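Programmation par démonstration (robotique)

Article mis à jour le 2 septembre 2024

On m'a demandé une définition courte, alors la voici : la programmation par démonstration consiste à apprendre une tâche à un robot en la lui montrant, sans écrire chaque mouvement ligne par ligne. Moi j'y suis venu par paresse (je déteste taper des coordonnées) et j'y suis resté parce que c'est franchement amusant !

On distingue deux grandes familles. Dans la première, le guidage manuel, ou enseignement kinesthésique pour faire sérieux, on attrape le bras, on le promène jusqu'à l'objet et la machine enregistre ses propres angles articulaires. Dans la seconde, la téléopération, on reste à distance avec une manette, un casque ou un petit bras maître que le grand recopie.

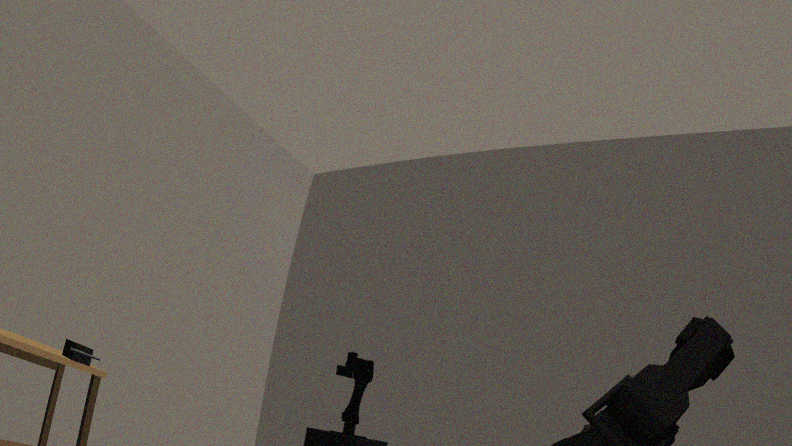 Le guidage manuel a un défaut que j'ai mis longtemps à admettre : on triche. On pousse avec les deux mains, on se penche, on voit des choses que les capteurs du robot ne verront jamais. À distance, l'opérateur peut se contenter des vues de caméra, et s'il rate la prise, eh bien il la rate, ce qui renseigne déjà sur ce que la machine pourra faire toute seule. En simulation, la téléopération s'impose presque d'elle-même, puisqu'il n'y a pas de bras à empoigner. On y gagne aussi le bouton de remise à zéro, dont je ne saurais plus me passer.

Côté vocabulaire, un enregistrement complet s'appelle une démonstration, ou un épisode. Il contient d'ordinaire les positions des articulations, l'état de la pince, les images et les commandes envoyées, le tout horodaté. Pour le projet Dritusach, au mois d'août, nous en avons gardé 1 706, après avoir jeté plus de 74 fichiers dont l'horodatage était décalé (une horloge mal réglée, je ne m'en vante pas).

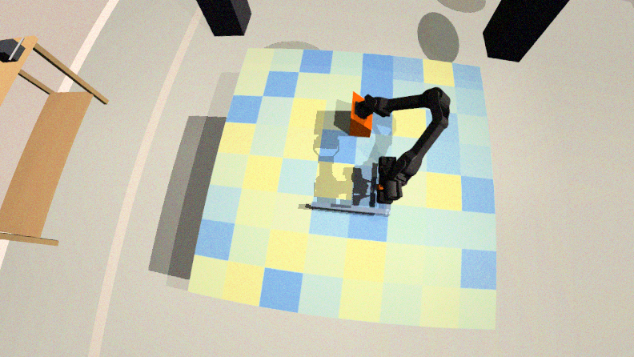
Vient ensuite l'apprentissage proprement dit. La méthode la plus directe, le clonage comportemental, traite les démonstrations comme des paires : telle observation, telle action. Ça marche étonnamment bien jusqu'au moment où le robot s'écarte un peu du chemin connu, et là les petites erreurs s'accumulent. Le remède classique est de faire revenir l'opérateur, qui corrige en cours de route et dont les corrections rejoignent le jeu de données. Chez Elteck, on appelait ça « reprendre le volant ». J'aime bien l'expression.

Reste la question du style. Nous étions 13 à enregistrer et chacun avait sa manière d'approcher un objet, par le haut, de biais, avec ou sans pause avant de fermer la pince. Faut-il uniformiser ?

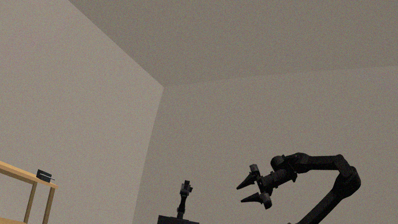
Pour Capucine Vasseur, surtout pas : « Si tout le monde fait le même geste, le modèle ne connaît qu'un seul geste. Gardez les hésitations, gardez les rattrapages, et notez simplement le nom de l'opérateur dans chaque fichier. » Je la suis à moitié. Les rattrapages, oui, mille fois oui, mais les longues pauses apprennent surtout au modèle à ne rien faire, et je continue de les couper.

Voir aussi : téléopération, apprentissage par imitation, retour d'effort, jeu de données Makhubela.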